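3. Materials and methods

3.1 Study setting

The household survey was carried out in two towns, Hotholm and Cultberg, which share a regional water supply and a single kerbside collection service. Hotholm is the older of the two. Most of its dwellings are detached and have an outdoor clothesline, while Cultberg has a larger share of flats in which residents dry their washing indoors or use a shared dryer. The water in both towns is moderately hard. Differences in garment wear between the towns were therefore not expected to arise from the supply itself, although softener use was recorded for each household.

Recruitment closed on 11/01/2018. In total, 70 households took part, of which 32 were in Cultberg and the remainder in Hotholm. Each household agreed to keep a laundry diary and to set aside any knitted garment that an adult member had decided to stop wearing. Garments outgrown by children were excluded, as were items discarded only because of a change in taste. Two households moved out of the district before the end of the diary period. Their garments were kept in the sample, but their diaries were left out of the analysis of washing frequency.

3.2 Garments and categories

Participants were asked to hand in knitted tops of any kind, including T-shirts, singlets, light jumpers and cardigans. Woven shirts were accepted if offered, but are reported separately in Section 5. On arrival at the Hedegaard textile room, each item was given a number, weighed, and left to rest flat overnight before any measurement was taken. Fibre content was copied from the care label where it could still be read. Where the label was missing or illegible, the garment was entered as "fibre unknown" and was not used in any comparison between fibres.

Colour was entered in broad everyday terms (white, grey, pink, blue, and so on). Finer colour measurement was considered at the planning stage and set aside, as the original shade of a worn garment could not be established in most cases. Ribbed and plain knits were treated as separate classes throughout. Ribbed fabric recovers from stretching more readily than plain jersey of a similar weight, and a pooled figure would have hidden this behaviour.
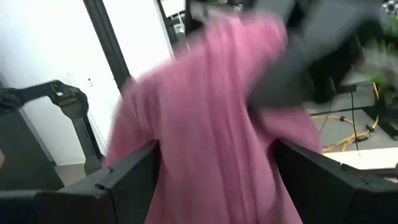 Figure 3. Pink cloth, possibly a soft knit garment with fine vertical ribbing, hanging in folds.

Does a ribbed knit lose its shape more slowly than a plain one?

In this sample it did across the body of the garment, but the advantage was small at the neckline and absent at the cuffs, where wear was governed by the quality of the seam.

3.3 Assessment of wear

Wear was assessed under five headings: pilling, loss of shape, fading, seam failure and holes. Each heading was scored from 0 (no visible change) to 5 (unfit for use). Two assessors scored every garment independently in the same north-lit room, and neither had access to the diaries or to the reason the household had given for retiring the item. Where the two scores differed by a single point, the mean was taken. Larger differences were settled by a joint second viewing. These were most common under fading -- a heading that both assessors found difficult to apply to pale garments.

Loss of shape was also measured directly. The length of each side seam was taken with the garment lying flat, and the difference between left and right was used as an indicator of twist. The neckline was measured at rest and again under a light hanging weight. Garments with a cut or torn neckline were excluded from the second measurement.

3.4 Laundry diaries

The diary asked for the date of each wash, the temperature selected, the type of detergent and the method of drying. It was printed as a single folded card that could be fixed to the front of the machine. An earlier version, tested in July with staff at the Drullomier laundry, had also asked for the weight of every load. This question was dropped when it became clear that respondents were guessing.

Diaries of this kind depend on the care of the person filling them in. Entries were fullest in the opening weeks and thinner towards the end, and weekend washes appear to have been recorded less reliably than those done during the working week. No attempt was made to fill the gaps. Washing frequency is reported only for those weeks in which a household made at least one entry, and the resulting values should be read as a lower limit.

3.5 Analysis

Scores were compared between ribbed and plain knits, and between line-dried and machine-dried garments, using rank-based tests. Households that handed in more than one garment were given equal weight with those that handed in a single item. Town was included as a grouping variable in all comparisons -- it had little effect once drying method had been taken into account -- and results are given for the two towns combined unless stated otherwise.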